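# Chapter 4: Sorting and Storing Small Parts

Before anything can be built, the pieces must be in a place where the hand finds them. In the workshop at Sultamport, Leif Blöndal kept 700 blocks and bars in open bins, and he began every morning by looking into each one.

A good bin has tall sides and a flat bottom. It will become scuffed with use, and this does no harm. Green blocks and reddish-brown bars may share one bin while the work is small — later they should be parted.

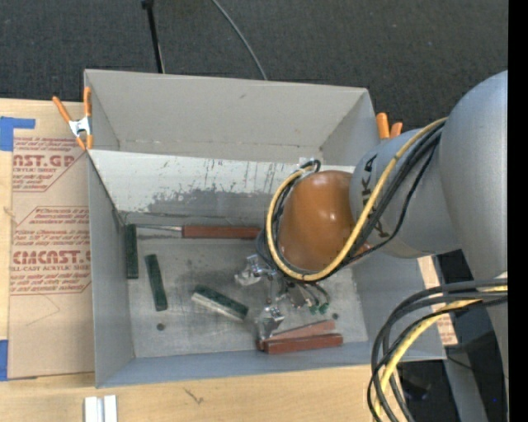 ## 4.1 Sorting by colour

Colour is the quickest way to sort, but shades can mislead us. A pale bar and a brick-red bar may belong to the same group. Compare them side by side before you decide.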